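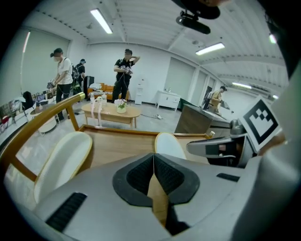
Regluing a bent top rail without stripping the cushions

Forum: Seating and Frames
Replies: 11

tenon_ledger
The armchair is one of a set from a function room. Honey-colored wooden frame, curved top rail, white cushioned pads with gold trim, a small gold finial at the seat corner. Label under the seat says Rarner, with the number 3121 stamped next to it. I can't find a catalog that matches.

The fault is at the joint between the top rail and the upright post. With one hand on the rail and the other on the seat, I can feel the joint move and hear a click. There is no visible crack in the post. I would like to open the joint, clean it, and reglue it with the upholstery left in place. The white fabric marks easily and I have no matching material.

Questions are about clamping a curved rail, and whether the trim has to come off first.

dry_fit_59
Find out what the joint is before you do anything else. On that type of chair the rail is either doweled into the post or held with a screw under a plug. If there is a plug, it will be on the outside face of the post and the grain will run a different direction from the wood next to it. Rake a flashlight across it.

If it is a dowel, work the joint apart by hand. Do not use a mallet on a bent rail.

tenon_ledger
No plug on the outside face. I checked with a light at about a 20 degree angle. There is a faint line of old glue on the underside, amber and brittle. It chips off with a fingernail.

mill_and_file
Amber and brittle suggests hide glue, but old yellow glue can look the same. Put a drop of warm water on a chip and leave it ten minutes. If it goes soft and tacky, it is hide glue and you can open the joint with heat and moisture. If it only goes cloudy, it is probably PVA and you will be scraping.

Cover the pads before you bring any water near them. Plastic sheet first, then a towel over the plastic. The towel alone will wick.

Khadija Lahlou
I disagree with leaving the pads on. I have done a fair number of chairs with this layout and the back pads were screwed from behind in nearly all of them. Ten minutes to remove, ten to put back. Working around them costs more time than that, and you cannot see the glue squeeze-out on the inside of the rail.

Bag the screws by pad and write left or right on each bag. The pads on these are often different sizes and the screw lengths can differ too.

dry_fit_59
Depends on how they are fixed. Some have the trim stapled over the screw heads. Once you lift the trim it stretches and never sits flat again. For one loose joint I would leave it all alone and mask.

Khadija Lahlou
Then look first. If the screws are exposed, remove the pads. If they are under the trim, mask. I would not decide it in advance.

tenon_ledger
Looked. Two screws per pad, exposed, slotted heads, reached from the back. They came out without trouble. Trim was not disturbed.

The glue chip went soft in eight minutes, so hide glue.

mill_and_file
Good. Procedure, then:

1. Warm the joint with a hair dryer on low. Keep it moving. The finish will blush if you hold it in one place.
2. Run warm water into the glue line with a syringe. Wait five minutes. Repeat.
3. Flex the rail gently along the line of the dowel, never across it.
4. When it opens, wash the dowel and the socket with warm water and a stiff brush. Let both dry overnight.
5. Dry fit. If the dowel is loose in the socket, wrap it with a thin shaving glued on and sanded to fit.
6. Reglue with liquid hide glue. New hide glue will bond to traces of the old.

femur_oak
Would use epoxy. Function room chairs get dragged by the top rail and stacked badly. Hide glue will let go again in a few years.

mill_and_file
It let go after decades, by the look of it. A joint that fails at the glue can be repaired again. A joint that holds while the post splits cannot, or not cheaply. Epoxy is acceptable if the socket is badly worn and there is a gap to fill. That has not been established.

femur_oak
Fair about the gap. I still would not want to do the same chair twice.

dry_fit_59
On clamping. A straight bar clamp will slide off a curve. Make a caul from scrap pine: trace the outside of the rail on cardboard, cut the pine to the line, and face it with cork. Leave the outer side of the caul flat and square to the direction of pull. The Zemcombe band clamp also works if the band cannot ride up, but pad the corners and keep it clear of the gold finial. Those are usually thin plated metal and they dent.

Pressure should be firm and no more. If you need real force to close the joint, something is wrong with the fit.

tenon_ledger
Joint is open. Single dowel, 3/8 inch, beech or something close to it. The socket is clean and round. The dowel is slightly undersized for its outer half, so I will shim it. No epoxy needed as far as I can tell.

Cut the caul this afternoon and faced it with cork from a Drummond floor tile sample. Dry fit under the clamp closes with no visible line.

Khadija Lahlou
Check the rail for twist while it is dry clamped. Put the pads back with the screws started but not tight. If the holes line up, the rail is where it was. If they are off, correct it now, before glue.

tenon_ledger
Done. The holes on the larger pad lined up. The smaller one was off by about half a screw diameter. Backed the clamp off, rotated the rail slightly, and it came in. I would have missed that.

Glued at 4 p.m. and left in clamps for 24 hours. Pads are off again and stored flat under a sheet.

mill_and_file
Leave it another day before anyone sits in it. Wipe the squeeze-out with a damp cloth while it is still rubbery. For the scuffs on the rail use 600 grit with a little wax, and stay off the edges.

tenon_ledger
Clamps off. No click and no movement that I can feel at the post. Pads refitted with the original screws. I have started checking the rest of the set and there is a second one with the same fault on the opposite side, so I will be reversing the caul.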